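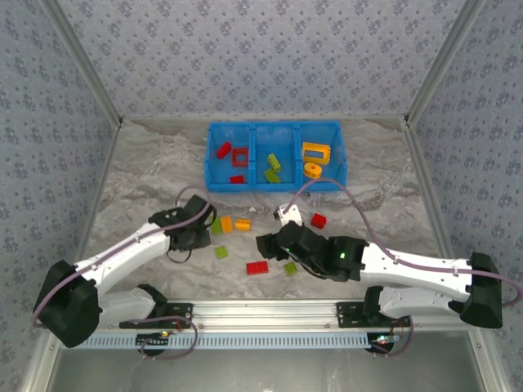 Brick sorting and tray notes, Pesham workshop, 24 May 2024

Carries on from page 187 in the old book, which is full. Same bench, same tray, same three colours. Red goes left, green in the middle, yellow and orange on the right. I am writing the order down because the old book has it two different ways round and I lost part of the morning to that.

The tray

Still on the blue Hirketti tray. Three compartments, two thin dividers, stood towards the back of the floor. I like it for this job. The blue doesn't match any of the bricks, so a stray one shows up, and the rims are high enough that a brick leaning on the wall stays in.

The dividers are what I'm less sure of. They are thin and a brick dropped close to one can come down on top of it and go either way. I tried a piece of folded card over one divider last week to make it wider. It slid off, and the card got in the way of seeing the front of the compartment. Not going to bother with that again. If we want wider dividers they need to be part of the tray.

Position of the tray matters more than I had put down before. Right at the back wall there isn't room to see behind it, and a brick that goes over the back rim stays there until someone moves everything. Too far forward and the floor space for the loose bricks gets cramped. Leave a gap at the back wide enough for a hand. Mark it in pencil on the underside of the floor edge, not on the top, as pencil doesn't come off the marble pattern cleanly.

The bricks

All from tin 58. They are a mixed lot from the Isamitz order and not one matched set, so shapes vary a good deal within a colour. Plain studded ones, flat ones, square ones with an open middle, and the round ones with a hole through. The colour decides the compartment and the shape doesn't come into it. A red frame piece goes with the red two-by-fours.

Shapes still make a difference to how the compartments fill. Plain bricks pile up or lie on their sides and it doesn't matter which. The frame pieces prop other bricks up at an angle and then the pile takes more room than it should. The round ones want watching on a hard floor, as they will roll if they start on their edge. Best laid flat, hole up.

Questions on colour that came up:

Orange against yellow. There are pieces in the tin that I would call orange, pieces I would call yellow, and a few in between that change depending on which lamp is on. They all go right. I did think about splitting them but we would need a fourth compartment and another argument.

Green. Under the bench lamp they look lime, with the lamp off they look closer to olive. Same bricks. Put 'green' on the sheet and leave it at that - the last sheet had both words on it and it reads as if there were two lots.

White. The small white piece with the dark bit on it was out on the floor with the others and has no compartment. It isn't on the colour list. Either it comes out of the tin for good or we agree where it lives. For now it should be left where it is and noted.

The floor

Grey and white marble pattern, the wavy one. Much better than the plain white sheet we had before, which showed every mark and threw the lamp back in your eyes. The drawback is that small pale things get lost in the swirls. Red and green stand out well enough.

Wipe it down with a barely damp cloth and then a dry one. I used the spray from the sink cupboard in the spring and it left a film that took three goes to get off. The bricks can be washed in warm soapy water in the big bowl, but do the frame pieces separately and shake them out, as the water sits inside them and drips into the tin afterwards.

Setting out the loose bricks: spread them over the middle of the floor with space between, and mix the colours. If the reds all start on the left side it is hardly a sort at all. I have also been turning a few so the studs don't all face up.

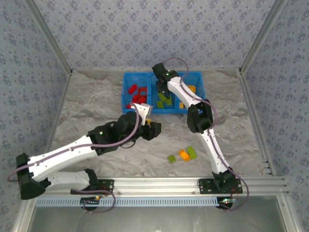

What I have stopped doing is putting any brick hard up against the side rail. They get wedged along it, mostly the flat ones, and picking them out with a fingernail is a nuisance. A hand's width in from the rail on both sides is plenty. The same goes for the front of the tray. A brick pushed up against the outside wall of a compartment looks, from standing height, as if it is inside, and twice now I have written one down as sorted when it was lying on the floor.

The walls

The walls were papered with the Bustos floral, the pale one with the small dark flowers. Roll width is 50 cm and the batch number on the label was 1076. Keep that number. If a panel has to be redone, another batch could be a shade off and it would show at the corners.

The paper is pasted, with the edges tucked in behind the corner posts. Tucking is worth the trouble. On the first attempt I trimmed it flush and the edge started to lift within days. The pattern doesn't line up from one wall to the next, and I don't think it needs to - the posts cover the join. I would like a spare length kept flat in the plan drawer. At the moment the offcut is rolled up behind the radiator, where it will go brittle.

Don't wipe the paper with the floor cloth. Dry brush only.

Filling and emptying

Empty one compartment at a time into its own tub, then all three tubs back into the tin. Tipping the whole tray at once is quicker but the bricks go over the dividers and off the bench, and I have had to fish under the racking with a ruler. Look into the corners before putting the tray back. The flat reds sit tight in a front corner and are easy to miss.

If the reds are piling up above the rim, stop and level them by hand. The middle compartment is narrow enough in use that the greens do better lying down.
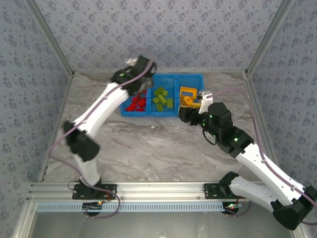 Still to do

Decide on the white piece. Tin or out.

Go over the floor again for small bits, pale ones especially. Soft brush, not the vacuum.

New label for the tin. The old one says 'assorted' and so do four others on that shelf.

Ask Hirketti whether the same tray is made with thicker dividers. If so, order one in June with the tubs.

Move the spare wallpaper to the plan drawer and write the batch number on the back of it.

Copy the colour order on to a card and tape it inside the cupboard door: red, green, yellow and orange, left to right.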